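Why I went back to paper for learning words
2019-08-03

Posted by Aldana Bravo

When I moved to Jellcombe my English was good enough for the office and bad for everything else. I could explain a delivery problem to a client, but I could not tell the dentist which tooth was hurting and in what way. Dull pain, sharp pain, pain that comes and goes – these were words I had never needed before. So I decided to learn vocabulary again, like a schoolgirl, and this post is about what I tried.

First I used an app called Plurent. It was recommended to me in the language group at the library, and I still think it is a decent program. Each morning it gave me 28 words. I pressed the green button when I knew a word and the red button when I did not. After a few weeks I had a very good opinion of myself, and then I stood in the hardware store and could not remember how to say "hinge". I had pressed green on "hinge" many times. I knew it when I saw it, but I could not pull it out of my head when I wanted it.

I also did not like the sentences. "The hinge is old." Who speaks like this? My neighbor says the hinge is shot, and for a long time I believed he was telling me a story with a gun.

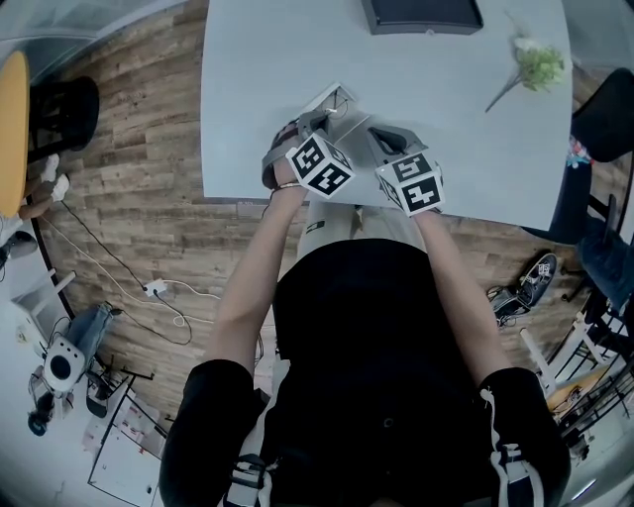

In December I was at home with a bad cold and I found a box of index cards from the time when my husband was studying for his exams. There were many blank ones left. I started to write on them only the words that I had missed in real life during that week. One word for each card, and on the back a sentence I had really heard, with a note of who said it. The first card was "hinge", of course. The second was "to put up with".

My rule is 15 new cards in a week and no more. At the beginning I wanted to do double, because I am an impatient person, but the extra cards just stayed in the pile and made me feel guilty. In the evening I take seven cards from the pile, look at the sentence with the word missing, and say the word aloud. If I hesitate, the card goes back to the front. If it comes quickly, it goes to the end. I am sure there is a scientific name for this and a better way to do it. Mine takes less time than drinking my tea.

What I did not expect is how much the handwriting helps with spelling. English spelling is cruel to people like me, whose first language is written almost as it sounds. On the phone the keyboard finished "thorough" for me, so I never had to know where the letters go. With a pen I must decide. I made a separate color for the family of through, though, thought and thorough, and I wrote each of them until my hand was bored. I still look twice at "though".

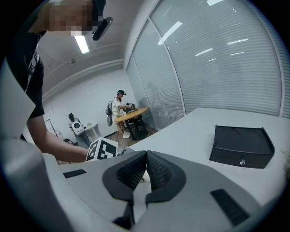 One white cube, held up in the right hand.

Prepositions are a different matter and I don't think cards can solve them. You are in a car but on a bus. You are at the corner but in the corner, and these are two different corners. For this I keep a small notebook, a Fitzgerald with squared pages, and I copy full sentences from letters, from the local paper, from the instructions of the washing powder. I don't study them. I read a page again when I am waiting for something, and slowly the wrong version begins to sound wrong. My teacher at school would not have accepted this as a method.

I have two complaints about paper. It does not speak, so for pronunciation I still need to ask someone or look for a recording. I said "receipt" with a strong P for years and even the people at Kemivus, where I work, were too polite to correct me. And the cards get everywhere. I found "stubborn" in the pocket of my winter coat and "leftovers" behind the toaster.

Some readers wrote to me after the last post and asked if they should delete their apps. I would say keep the app if you enjoy it, especially when you are a beginner and every word is new. For me the change came when I began to choose the words myself. The card I wrote this morning is "to dread", from the woman at the post office, who was speaking about her sister's visit. I have not found a good translation for it yet, so the back of the card has only her sentence.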